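件名: Re: [サービスロボット研究ML] Warkildaleの公開日に行かれた方はいますか
差出人: Kevin Betancur

皆様

Kevin Betancurです。いつもこのリストでは読むだけになっていますが、公開日に行きましたので、返事を書かせていただきます。日本語で長い文章を書くのは久しぶりです。読みにくい所がありましたら、遠慮なく聞いてください。

> 1月にStonellがWarkildaleの開発室を公開したと聞きました。
> 私の職場は宿泊施設の設備を担当していまして、客室の中の細かい
> 作業をロボットにさせる話(Jeserという計画だそうです)に
> 関心があります。ただ、案内のページには「水回りの作業」とだけ
> 書いてあり、何をどこまで見せたのか分かりません。
> 行かれた方がいましたら、次の点を教えていただけませんか。
>
> 1) 作業の内容。特に液体を扱ったかどうか。
> 2) 作業をどのように記録し、どのように教えるのか。
> 3) 実機の様子。
> 4) 見学の受け入れは今後もあるのか。

順番にお答えします。私はメモを取りながら見ましたが、専門は搬送の方なので、手先の作業については言葉が正確でないかもしれません。

> 1) 作業の内容。特に液体を扱ったかどうか。

はい、扱います。Jeserの作業表には18の作業が載っていて、そのうち9つに水が関係していました。表は受付で紙をもらいましたので、必要でしたら読み取って送ります。内容は、例えば電気ケトルからグラスに水を注ぐ、グラスを置き直す、トレイの中の物を出して戻す、カウンターを布で拭く、などです。どれも客室で普通に起きる小さい仕事です。

説明をした技術の方は、「注ぐ」と「拭く」を別々の作業として考えないでください、と最初に言いました。ケトルの口から出る水は細いので、グラスの位置が少しずれると台の上に落ちます。そうすると次にすることは、決められた順番の通りではなく、こぼれた所を見つけて拭くことになります。つまり、作業表の一行と一行の間にも仕事があるという考え方です。私の仕事の搬送では、間の部分はほとんど「移動」だけですので、この話はとても勉強になりました。

注ぐ作業で大事なのは、ケトルを持つ手よりも、グラスを支えるもう一方の手だという説明もありました。透明で丸いグラスは、強く押さえると滑り、何もしないと水の勢いや手の接触で動きます。人は指先を横に当てるだけでこれを済ませています。
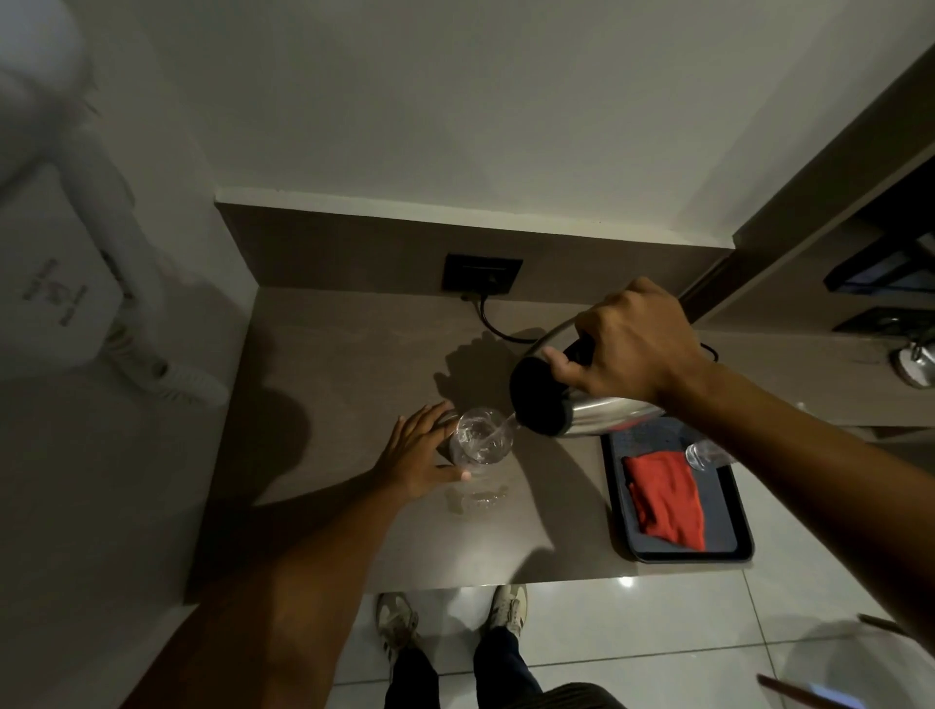 支える力については、会場でかなり長い質問がありました。質問した方は食品の工場の人らしく、グラスを台に固定する治具を使えばよいのではないか、という意見でした。技術の方の答えは、客室のカウンターには治具を置けない、置いたらそれを片付ける作業が一つ増える、というものでした。食品の方は少し不満そうでしたが、私は答えの方に賛成です。宿泊施設では、部屋の側を変えずに済むことが一番大きい条件だと思います(設備のご担当の方には、言うまでもないことで失礼しました)。

> 2) 作業をどのように記録し、どのように教えるのか。

人が作業をして、それを作業する人の目に近い高さから映像に記録します。その後で、映像に区切りを付けます。区切りの言葉は短く、「持つ」「傾ける」「注ぐ」「戻す」というような動詞です。公開日には、この区切りを付ける画面も見せてもらいました。

私が面白いと思ったのは、失敗を消さないという方針です。以前に私の会社で似たような記録をした時は、きれいにできた回だけを残しました。Jeserでは、水がこぼれた回も残して、こぼれたという印を付けます。公開日の時点で、注ぐ作業の記録は138本あるということでした。そのうち何本に印が付いているかも聞きたかったのですが、時間がなくて聞けませんでした。

区切りの付け方には、まだ決まっていない所もあるそうです。例えば、右手が布を押して動かしている時に、左手が台の上に平らに置いてあるとします。左手は「何もしていない」と書くのか、「体を支えている」と書くのか。二人の担当者で書き方が分かれることがあり、その場合はもう一人が見て決めるので、一つの記録を見る人は最大で3人になります。手間がかかるやり方だと思いましたが、後で直すよりは早いのだろうと思います。

拭く作業については、布の話が中心でした。布はたたんだ状態で使い、途中で形が崩れます。端が寄って厚くなったり、角が折れ込んだりします。ロボットにとっては、始めに見た布と、拭いている途中の布が、同じ物に見えないことがあるそうです。色のはっきりした布は、灰色や茶色の台の上で見つけやすいという利点がありますが、布を見つけることと、水を見つけることは別の問題です。水の方は透明で、照明の反射でしか分からない時が多いです。

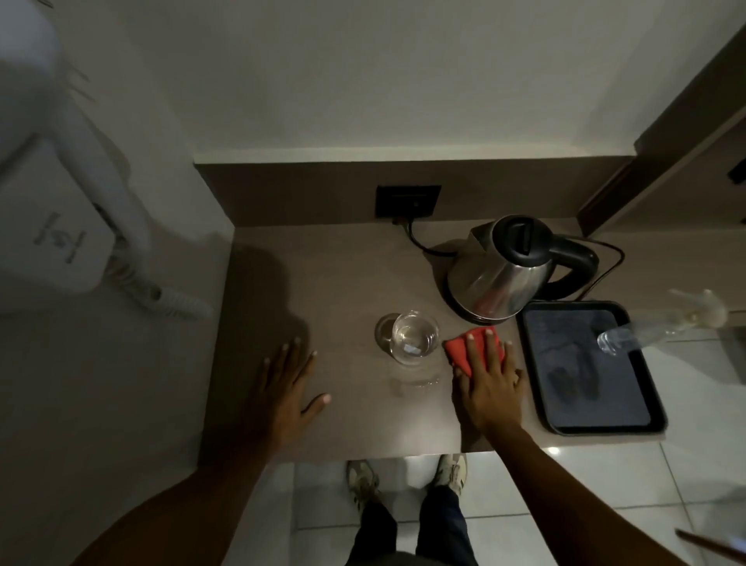 もう一つ、周りの物を動かすかどうかという判断があります。グラスのすぐ近くを拭く時に、先にグラスをどけるのか、よけながら拭くのか。Stonellの今の決まりでは、指が入る幅があればよけて拭き、なければ先に物を動かします。電気のコードがある時は、コードの下までは拭きません。コードを引っ張るとケトルが動くおそれがありますので、これは妥当だと感じました。客室係の人はおそらく何も考えずにコードを持ち上げて拭いていると思いますが、そこは今の段階では対象の外だそうです。

> 3) 実機の様子。

実機の実演は、別の部屋でありました。使っていた腕はLondoñoという名前の双腕の機体です。午後2時の回を見ました。正直な感想を書きますと、速さはまだ客室で使えるようなものではありません。ケトルを持ち上げてから注ぎ終わるまで、見ている人が隣の人と小さい声で話を始めるくらいの長さがありました。動き自体は静かで、急に止まることはありませんでした。

私が見た回では、注ぐ所まではうまくできました。拭く所では、布を一度つかみ損ねて、やり直しをしました。やり直しは人が指示したのではなく、機体が自分で始めました。会場から拍手が出たのは注いだ時で、やり直しの時は静かでしたが、私はやり直しの方に感心しました。つかみ損ねた後に手をどこまで戻すか、というのは私たちの搬送の機械でも長く苦労している点です。

水の温度のことを質問した人もいました。実演は全部、常温の水です。熱いお湯を扱う予定はあるかという問いには、今は計画に入っていない、という短い答えでした。安全の話はもっと詳しく聞きたかったのですが、資料にも一段落しかありません。宿泊施設で使うことをお考えでしたら、ここは直接お問い合わせになるのがよいと思います。

なお、電気の部品の近くで水を扱うことについて、実演の部屋では床に吸水のシートを敷いていました。見学者はそのシートの外側に立ちます。後ろの列からは機体の手元がよく見えませんので、もし次に行かれるのでしたら、早めに部屋に入って前の方に立つことをお勧めします。私は後から入って、背の高い人の後ろになりました。

> 4) 見学の受け入れは今後もあるのか。

あると聞きました。ただし日程はまだ出ていません。受付の方の話では、次は一般の公開ではなく、申し込みをした団体ごとに案内する形になるかもしれないそうです。「かもしれない」という言い方でしたので、確かな情報ではありません。申し込みの時に作業の希望を書くと、その作業を中心に見せてくれる可能性があるとも言っていました。もしこのリストでまとまって行くのでしたら、私ももう一度参加したいです。その時は拭く作業を希望したいと思います。

交通についても少し書きます。Warkildaleの駅から開発室までは歩けますが、上り坂で、雨の日は大変だと思います。駅前にバスがあり、開発室の一つ手前の停留所で降りる方が入口に近いです。終点まで乗ると裏の門に着き、そこからは入れません。私は終点まで乗りました。

それから、これは質問の外のことですが、作業表の日本語訳に「傾斜させる」と「傾ける」の両方が出てきて、別の意味で使っているようでした。前の方は容器だけを動かす場合、後の方は中身を出す場合、と私は理解しましたが、自信がありません。日本語の感覚として、この二つにそのような違いはありますか。詳しい方がいらっしゃいましたら、教えていただけると助かります。

作業表を読み取ったものは、ご希望の方に個別にお送りします。リストには添付ができないと思いますので、私のアドレスにご連絡ください。

よろしくお願いいたします。

Kevin Betancur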